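Can a robot do your dishes yet? I went to Diltwood to find out
19/01/2021
By Ruby-Lee Treloar

I have hated unloading the dishwasher since I was old enough to reach the top rack, so when Corkier invited a few of us local writers over to see how its chore project is coming along, I said yes before I'd finished reading the email. I've been promised a robot housekeeper since I was watching cartoons in my pajamas. I wanted to see how close we are!

Short version: closer than I figured, and still not close enough to cancel anything.

Corkier is a small company on the Diltwood side of the river, and it has picked a deliberately boring list of jobs to work on. There are 13 of them. Put cups on a shelf. Fold a hand towel. Wipe down a counter. Restock a bin, face the labels forward, pick up the thing somebody dropped. Half are things you'd do at home before breakfast and the other half are things I did for minimum wage at a hardware store one summer (I was not good at facing labels either).

Solomiia Harasym runs the project, and she talks about towels the way my uncle talks about trout. A towel is never the same shape twice, she told me, and a machine that has seen it folded neatly on a table has no clue what to do when it's balled up in a basket. So before a robot gets a turn, people do the job over and over holding a gripper in their own hands, and the recordings of all that become the lessons. They had 3297 of them saved as of the morning I visited. She wants a lot more.

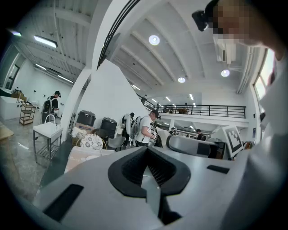
I got to try one of the hand-held grippers myself, and wow, is it humbling. You have two fingers, they go open and shut, and that's the whole hand. I went to set a mug down and let go about an inch too early. Then I tried to pick up a dish towel and came away with a pinch of one corner and a dangling mess. Solomiia said that was fine and to keep going, so I kept going, and by my fifth or sixth towel I had something you could call a rectangle if you were feeling kind. My wrist was sore the next day — I'm not kidding.

What I hadn't thought about is how much I do with my other fingers. Try opening a bag of chips with two fingertips on each side. Now try it without feeling anything.

So how does the robot do after all that schooling? It depends on the chore. Corkier's own scores have it getting cups onto an open shelf on 300 tries out of 400, and I watched it do several in a row without a hitch. It's slow. A cup took it long enough that I'd finished telling the person next to me about my drive over. But it got there, and when one cup was turned the wrong way it stopped, backed up and came at the handle from the other side, which made me say "ooh" out loud like I was at the fireworks.

Towels are another story. Solomiia wouldn't give me a number on towels. "Ask me in March," she said, and changed the subject to spoons.

The shop-floor jobs look more promising to me, and the folks at Kesten seem to agree. Kesten runs the discount grocery over by the bus depot and plans to let a Corkier machine loose on one aisle this spring, after closing, with a person standing there the entire time. It'll be cans and boxes only. Parisi, the kitchenware store downtown, was asked too and passed for now — too much glass, and I can't say I blame them.

I did ask the jobs question, which I know a bunch of you would write in about if I didn't. Solomiia said the machine is years from covering a full shift of anything, and that the stores she talks to mostly bring up the overnight hours they can't fill. I'd like to hear that from the people working those hours, too. If you stock shelves at Kesten and have thoughts, my inbox is open and I won't use your name unless you say so.

As for my kitchen, I asked what one of these would cost a regular family, and she laughed, not in a mean way. There's no home version and no date for one. I unloaded the dishwasher when I got back and chipped a bowl.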